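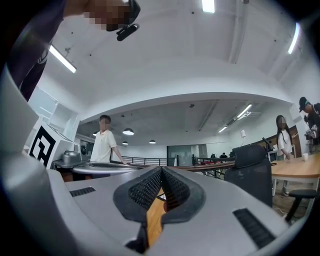

Open shelving and ceiling lights in the main room at Irkthorpe.

Vida Opens Refitted Workroom at Irkthorpe

IRKTHORPE, November 20, 2018 – Vida, the furniture and fittings company, has opened its refitted workroom at Irkthorpe to tenants and small firms. Work on the room began in July.

The room covers 680 square feet. White shelving with open compartments stands along one wall, and the high white ceiling has long fluorescent tubes, with pendant lamps hanging farther back where the ceiling steps down. The electrical work was done by Zunent.

"People told us they wanted somewhere to put things down and enough light to see what they were doing," said Wai-kit Yuen, project manager at Vida. "We spent most of the money on those two. The shelves have no doors – tenants asked for that early on."

The shelving is from the company's Erkis line, which is sold in white only. Compartments can be rented by the month along with a place in the room, and tenants may label them as they like. Large or heavy items should go on the bottom row.

Six tenants have signed up so far, and there is space for around 10. Rental terms run from five months. Lights in the front and back parts of the room are switched separately.

Viewings are by appointment on weekdays. Requests can be left at the Irkthorpe front desk or sent through the Vida website.

Share this release: 5 shares – 0 comments

We use cookies to improve your visit. By continuing to use this site you accept our cookie policy. OK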